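Stulside Hall users' meeting, my notes as usual, so shout if I've got you down wrong!

We got going at 7.30 with a decent turnout, and Horațiu Surdu took the chair, as Mared was stuck behind roadworks at Lougher (she came in halfway through item 2, with biscuits, and was forgiven).

1. Last time's notes
Agreed, apart from my spelling of Prudolska, which I've now fixed in all the places I could find it.

2. Money
We've got £3000 set aside for the main room and Horațiu would like to spend as little of it as he can get away with. Grirkent have quoted £800 for the lights. Mared thought that was fair, I thought it was a bit steep, and we went back and forth over the biscuits until it was agreed to ask for one more quote before December.

3. The main room
This took up most of the evening! I do love that room, with the ribbed white ceiling and the beams and that bit of brick wall, but it's a bit of a mixture up there. We've got long fluorescent lights, a round grey fitting and a little dome one near the brick, and Mared would like them all to match. I'd keep the dome. The shelving at the back is to be sorted through by the end of the month, and anything without a name on it goes in the hall for 20 days and then to the charity shop. The wooden-topped desk stays where it is (I asked twice, I'm very fond of it).

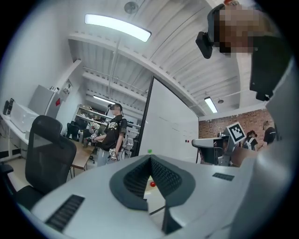
4. Keys
There are 3 sets and one of them is with me, sorry. Horațiu to get another cut.

5. Any other business
Could whoever borrowed the big teapot please bring it back. We finished at 9.

Comments (3)

Gwenno: I'm with you on the dome light, keep it!

Mared Foulkes: For the record they were shortbread, and homemade.

Pete L: Teapot's in my car, will drop it round.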